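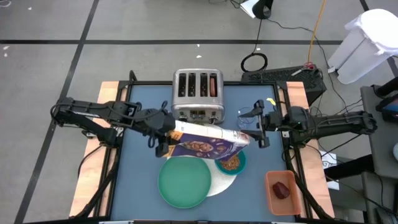

3.2 Breakfast foods and portion estimates

Figure 2. Cereal in a teal bowl on the edge of a white plate, with the box held over it.

Ready-to-eat cereal was the item most often misjudged in the food diaries. Of the 780 entries collected in July, many gave the amount only as "a bowl," and bowl size differed a good deal between homes. Tamayo and Erraji had the same problem in their earlier survey of school lunches, where soup was the main source of error.

We asked 16 households to pour their usual serving and then weigh it on a kitchen scale. They did this for seven mornings, before 9 a.m., and wrote down the weight before adding milk. Two households dropped out during the first week and are left out of Table 4.

Written estimates were lower than the weighed amounts in most homes. The gap was widest for adults who ate alone - they tended to report the serving size printed on the package. Children's servings were usually poured by a parent and came closer to the scale reading. Second helpings were logged as separate entries, following Declercq's coding rules.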